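Wurkville Home Reach Project
Progress report to the Madico small grants program
Second reporting period

Dear friends at Madico,

Thank you for your patience while we pulled this together. When we last wrote, we had just finished setting up the bedroom at Wurkville and were still arguing over how to log a grasp that starts well and ends badly. We have settled that question (more below), and we have a good deal of data to tell you about, along with a few things that went slower than we promised.

As a reminder, your grant pays for a comparison of gripper fingers and controllers for one narrow job: picking up the small things a person keeps near the bed and handing them over. We are not building a new arm. We are trying to find out which parts that can be bought or printed today are good enough for a home, and which ones only look good on a bench.

Where we stand

We logged 1,578 grasp attempts in the first period and 2,089 in this one. The larger number comes mostly from shorter resets between attempts. We rewrote the reset checklist in January and it has made our afternoons a lot calmer. A full session now takes 90 minutes, with a break in the middle for whoever is at the controls, and we have found that the second half is nearly as clean as the first as long as the break really happens. When we skipped it, the notes got thin and we ended up throwing out attempts we could not make sense of later.

All of the work this period was done in the furnished room. Moving off the bench was the best decision we made, and it was also the one that cost us the most time. A bench is flat and clear on every side. A bedroom has a mattress at one height and a table at another, and a wall just where you would like the elbow of the arm to go. We lost several sessions to approach paths that were fine on paper and then ran the gripper up against the side of the bed.

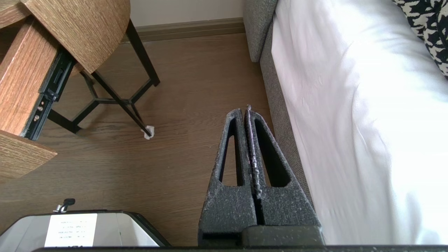 Wrist camera view between the bed and the side table, with the finger tips nearly together.

The side table has turned out to be a more useful test than we expected. It is round on top with a drawer underneath, and the black legs spread out toward the floor with a brace between them, so there is a different problem at every height. Coming in over the top is easy. Coming in below the tabletop asks the wrist to turn further than our first mounting allowed, and we have now moved the camera bracket to give it more room. The bracket change was not in the original plan, and we covered the 60 dollars in hardware out of our own supplies budget.

Fingers

We began with the Onu fingers in their standard form and then added a second set with ridges along the inner faces. On soft things the two are hard to tell apart. A folded cloth or the corner of a pillowcase will go up with either one, and the people running the sessions stopped having a favorite after a while.

Hard, narrow objects are another story. The ridged faces hold much better when the grasp is off center, and off center is how most grasps go in a real room. The drawback is that ridges can catch. If the fingers close while the wrist is still drifting, a tooth may hook on a button or a seam and drag the object sideways before there is any real grip on it. We saw this often enough that we now log it as its own kind of failure, separate from a drop and separate from a miss. The argument I mentioned in the opening was mainly over this, and we think the three labels will make the final tables easier to read.

Finger shape matters too, in a way we had not planned to study. Fingers that narrow toward the tip can get into tight corners, but they leave less surface to hold with once they are there. We would like to spend part of the next period on it, if you are comfortable with that.

Controllers

We ran the Drivar controller against our older hand controller for the whole period, swapping halfway through each session so that neither one always got the fresh operator. The Drivar is smoother. Small wrist turns come out small, and the people who use it for the first time need less coaching before they are comfortable. It also has a slight delay on closing — short, but you feel it — and our more experienced operators had to learn to lead it a little. One of them still prefers the old controller and has made a fair case for it in the session notes, which we will include in full with the final report.

We are not ready to recommend one over the other. What we can say is that the choice of controller changed our results more than we thought it would, and that comparing fingers with only one controller would have given you a less honest picture.

Notes from the shelf trials
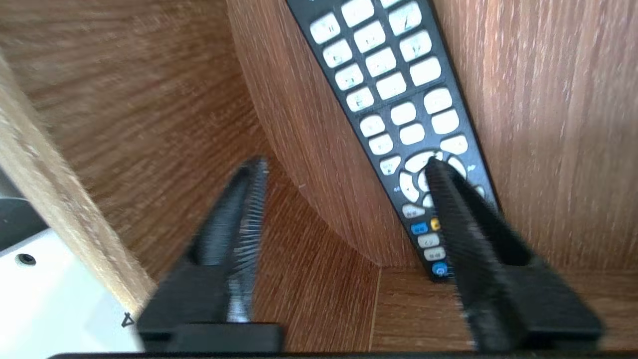
By the Wurkville trials team

Of all the objects on our list, the TV remote is the one we keep coming back to. It is long and narrow, its face is covered in buttons, and when it is leaning against the curved panel in the wooden shelf unit there is no flat side offered up to the gripper. The approach we like best brings the fingers in spread wide on either side of the lower end. The ridged faces have been our first choice for this object all period.

The curve of the panel is the hard part. A finger that comes in a touch too deep meets wood before it meets the remote, and the operator has to feel that through the controller or catch it on the camera. The wrist camera does most of the work in this spot, and the room camera is next to useless once the gripper is inside the compartment. Bright light on the side wall is also a nuisance. It washes out the wood and the upper buttons in the view, and we have started noting the light at the start of each session so we can sort on it later.

We tried a slower closing speed here and it helped with catching on the buttons. It also made the sessions longer and the operators a bit grumpy, so we have kept it for the shelf only.

Budget and schedule

Spending is on track apart from the bracket. We are behind on one item, the handover trials, which were supposed to begin this period and did not. The room took longer to get right, and we did not want to bring visitors into a setup we were still changing. We plan to start handovers at the beginning of the next period, with soft objects first and the remote after that.

We would be glad to have you come by for a session. Late morning is best for us, before the sun gets around to the shelf. Please let us know by email whether the extra work on finger shape is all right with you, and we will send over a revised plan with the dates filled in.

With warm thanks,
The Wurkville team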